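Oktober, kurz nach halb elf abends

Eigentlich wollte ich nur schnell aufschreiben, was ich an der Zelle geändert habe, damit ich es nächste Woche noch weiß, aber jetzt sitze ich hier mit kaltem Tee und bin viel zu aufgedreht zum Schlafen. Die Zelle läuft wieder! Und zwar schöner als vorher, finde ich.

Angefangen hat es mit dem Fehler, der mich seit Tagen verfolgt: Der Greifer setzte immer ein Stück zu weit rechts auf, mal mehr, mal weniger. Ich hatte die Kamerakalibrierung im Verdacht und habe gestern den halben Nachmittag damit verplempert. Heute früh dann mal stumpf gegen die Kiste gedrückt, und sie wanderte. Da kann ich kalibrieren, bis ich schwarz werde. Also alles raus, Kiste neu ausgerichtet, Zwingen wieder dran und diesmal richtig fest, danach Nullpunkt neu eingemessen. Den Offset in X habe ich von 306 auf 357 gesetzt, Y bleibt bei 177. (Steht auch im Zellenbuch, aber dort findet man ja nichts wieder.)

Danach die Kabel. Das Bündel am Handgelenk hatte in der Drehung Zug, und der alte Binder von Kolstead hatte schon eine Kerbe in den Mantel gedrückt, noch nicht durch, zum Glück. Neu verlegt, mit mehr Schlaufe über dem Gelenk, damit Achse 6 frei drehen kann. Dann im Handbetrieb langsam in beide Richtungen bis fast an den Anschlag, dabei den Finger am Zustimmtaster und die Augen am Kabel. Nichts spannt! Ich habe das bestimmt öfter wiederholt als nötig, einfach weil es so gut aussah.

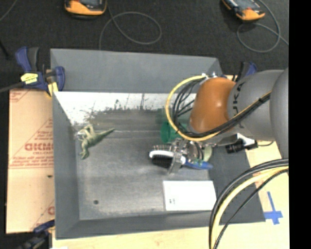 Griffprobe in der Kiste, der Finger liegt genau am Übergang vom Bürstenkopf zum blauen Griff.

Die Bürste ist seit Wochen mein Angstgegner. Bei einem Becher ist es der Wurnura-Planung ziemlich egal, wo sie zufasst, aber bei der Bürste kippt der Kopf weg, sobald man zu weit hinten am Stiel packt. Ich habe die Anfahrhöhe etwas gesenkt und die Schließgeschwindigkeit halbiert, und beim dritten Anlauf kam sie hoch und blieb waagerecht hängen. Ich habe laut gejubelt, allein in der Halle. Der Dinosaurier ging danach gleich beim ersten Mal, am Schwanz allerdings, was ich so nicht geplant hatte. Muss ich mir im Log ansehen. Die flache weiße Schachtel mag er weiterhin nicht, da rutschen die Finger am Rand ab. Vielleicht andere Fingerkuppen, Kinoshita hat welche mit weicher Auflage im Katalog, ich schreibe denen morgen.

Gegen sieben noch den Dauerlauf gestartet und mich mit einem Käsebrot danebengesetzt. Man hört den Unterschied richtig: Vorher gab es beim Umorientieren immer so ein leises Knarzen, das war wohl der Binder. Jetzt nur noch das Surren der Antriebe und das Klacken vom Greifer. Könnte ich stundenlang zuhören.

Offen für morgen: Zwingen nachziehen und prüfen, ob sich über Nacht etwas gesetzt hat. Kistenboden abwischen, die Schlieren stören vermutlich die Tiefenwerte. Backup der neuen Parameter auf den Skakenov-Server, nicht wieder nur auf den Stick. Und den Mantel mit der Kerbe fotografieren, bevor ich Schrumpfschlauch bestelle.

Ach ja, und endlich die Ersatzbinder in die richtige Schublade.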